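Equipment Notes: Pruvico two-hand demonstration kit from Wevo
Plustcombe Automation Newsletter, 4/17/21

The Pruvico is a hand-held demonstration kit offered by Wevo for collecting two-handed manipulation data without a robot in the loop. We have had the loan set long enough to form a view on the hardware, the labelling of the recordings and the terms of the service plan. Readers who saw the note on the Amissah wrist unit in an earlier issue will recognise some of the design decisions, and a few of the same faults.

The kit comprises 2 grippers, a head camera, marker cubes, cabling and a hard case. Each gripper carries its own wide-angle camera looking out over the fingers. The head camera supplies the third view. Wevo sells the recording software separately by annual licence, or bundles it with a processing service in which the customer uploads raw sessions and receives aligned trajectories in return. The bundled plan covers 100 hours of recordings per year. Unused hours do not carry over.

Setup takes 17 minutes by the manual and rather longer the first time. The cameras must be synchronised before the operator picks anything up, and the software will not start a session if any one of the three streams is missing. We consider this the correct behaviour. The Amissah software would record happily with a dead camera and report the loss at export, by which point the operator had gone home.

Tabletop work with small, flat and boxed items is what the kit is sold for, and it is where we spent most of our time.

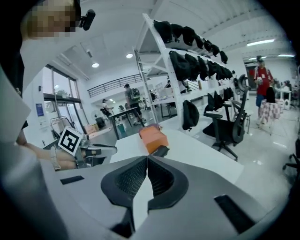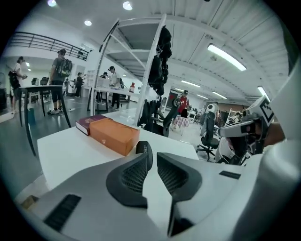
Views over the fingers of the hand-held units, with the second gripper and its marker in sight.

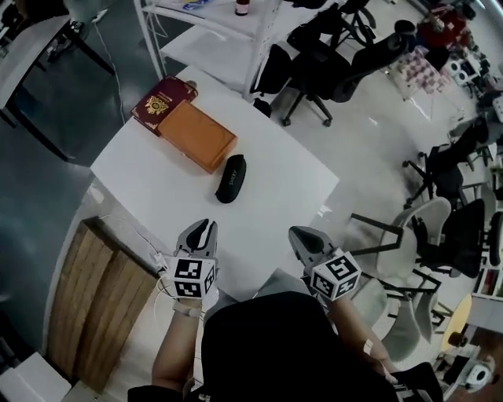 Tracking relies on the square markers. Provided that one face of a marker is visible to another camera, the software recovers the relative position of the two hands without external beacons. Accuracy falls off when the operator crosses one arm over the other, and the recovered path can jump when the marker comes back into sight. The software flags these gaps in yellow on the timeline. It does not offer to fill them, although a fill option is listed for the June release.

Lighting matters more than the manual admits. Under strong overhead fluorescents we saw marker dropouts at steep angles, which we reduced by shortening the exposure. The setting is buried two menus down and resets to automatic after each firmware update. Wevo's support desk confirmed the reset is a known fault.

The finger pads are a textured, compliant type and held rigid cases and cartons well. Thin items lying flat are harder. An operator used to bare hands will try to get a fingertip under the edge, and the pads are too thick for it; sliding the item to the edge of the table first is the reliable method, and it should be written into the task instructions so that all operators do it the same way. Replacement pads are sold in pairs and are changed with a hex key, supplied.

Weight is acceptable for short sessions. Our operators asked for a break well before the end of the manual's recommended session length, mostly on account of the forearms. Cable routing is the other complaint — the leads want to lie across the front of the work surface, and a clip on the table edge should have been included in the case.

On cost, the purchase price of the hardware is reasonable and the processing plan is not. A shop with anyone on staff who can run a calibration script will do better with the software licence alone. Exported files are in an open format and loaded into our own tools without conversion. Smaller groups without that capacity may still find the plan worthwhile, particularly for a single project with a fixed end.

Loan sets can be booked through the Plustcombe equipment desk for periods of 2 weeks. Borrowers should bring their own storage drive, and should check the firmware version against the sheet in the lid of the case before recording. Please return the cubes in their sleeves. Scuffed markers have to be reprinted and recalibrated, and the charge for that is passed on to the borrower.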